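Zinchenko opens reservations for second phase at Kustdale

March 6, 2024

Zinchenko has opened reservations for the second phase of homes at Kustdale, its residential development on the former nursery land north of the village. The release comprises 30 detached and semi-detached houses, with prices to be confirmed to registered applicants in writing.

The first phase was fully reserved in February. Roads, street lighting and mains drainage for the new phase are already in place, and work on the foundations of the plots nearest the entrance is under way.

Vira Sirko, sales director at Zinchenko, said the layout had been revised following comments from residents of the first phase. "Buyers told us that they wanted more storage upstairs and a larger main bedroom, and the plans have been changed to reflect this," she said. "We have also moved the visitor parking closer to the houses it is meant to serve."

All homes in the second phase will have a fitted wardrobe in the main bedroom, a utility room and a private rear garden. The larger house type, known as the Fallano, has five bedrooms and a study on the ground floor. It will be built on the plots facing the orchard, where the existing hedge is to be kept.

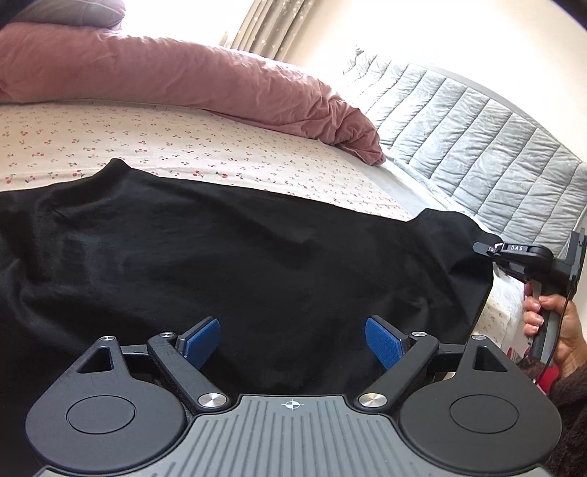 Reservations are being handled by the estate agency Dostetico. A fee of £500 is payable to hold a plot and will be deducted from the purchase price on completion. Applicants will need to show proof of identity and, where a mortgage is required, an agreement in principle from their lender. Those with a property to sell may apply, but will be asked to provide details of its marketing.

Stefaniia Kravets, head of new homes at Dostetico, said that people who had joined the waiting list for the first phase would be contacted before plots were offered more widely. "They should check that the address and telephone number we hold for them are correct," she said.

The show home at plot 2 remains open by appointment. Visitors are asked to use the main entrance, as the lane on the eastern side is closed to all but site traffic while the new footpath is laid. Site plans and the full specification can be obtained from the Dostetico office or requested by post.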